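Can a Machine Do the Dishes Yet? Loading a Dishwasher with a Two-Armed Robot
Lucimara Xavier
Course project, Pimentel Hall, February

1. Question

Our section of the course was asked to pick one household chore and find out how close a machine is to doing it. I picked loading a dishwasher. People do it without thinking, but it mixes several skills: picking up an object with no fixed handle position, turning it the right way, and letting go of it between tines.

2. Background

Last term's group worked at the Rustbridge packing shop, where the parts arrive in trays and always face the same way. Their arm placed 62 parts in a row without a fault. A kitchen gives no help of that kind. Cups, plates and utensils all need a different grasp, and the approach has to leave room for the fingers on both sides of the object. Most of my early trouble was with that clearance.

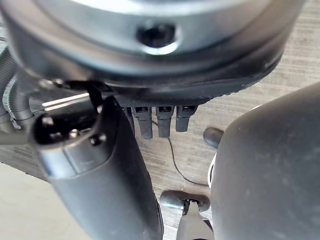

3. Setup

The task was limited to cups going into an open dishwasher with the rack pulled out. The robot has two arms with a black multi-fingered hand on each. Control ran through Kuvley, the department's motion software, in build 3014. I planned 15 trials. A trial counted as a success if the cup stayed in the rack by itself after release, and I stopped any trial that went past the time limit. 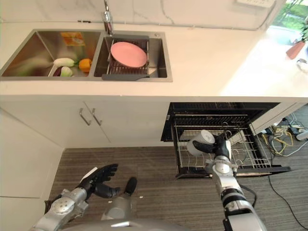 Figure 2. White cup held sideways over the wire rack, left hand open.

4. Results

Of the 15 trials, nine were successes. Four failed at release, when a finger caught the rim and pulled the cup over. Two ran out of time. The median for a successful trial was 26 seconds. I loaded the same cup by hand in two.

Turning the cup was the slow part. The planner often chose a wrist angle that worked for the grasp and was poor for the rack, so the arm had to back out and start over. Using the other hand on the rack was tried as well, with the cup kept upright until late in the motion.
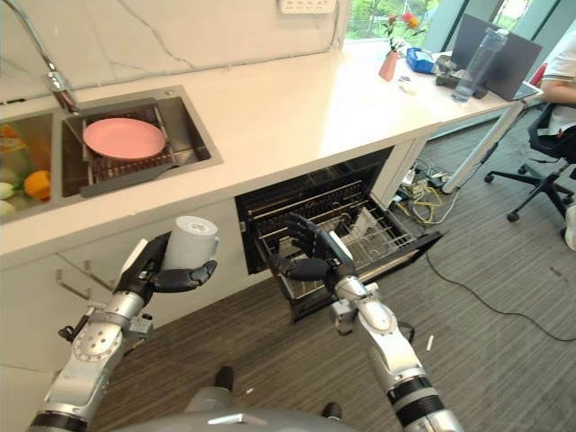
I did not collect enough two-handed trials to compare them fairly, so they are left out of the totals. The Skerkora gripper notes suggest opening the fingers in two stages, and I would try that first if the project continues.

5. Limits

All of the counted trials used one kind of cup. Plates and flat utensils were not tested. I also set the start position of the robot by hand each time, and a home user would not want to do that.

6. Answer to the question

For a single cup and an open rack, a machine can do the job a little more than half the time, and slowly. I would not call the chore solved. The trial log and the planner settings are in the appendix.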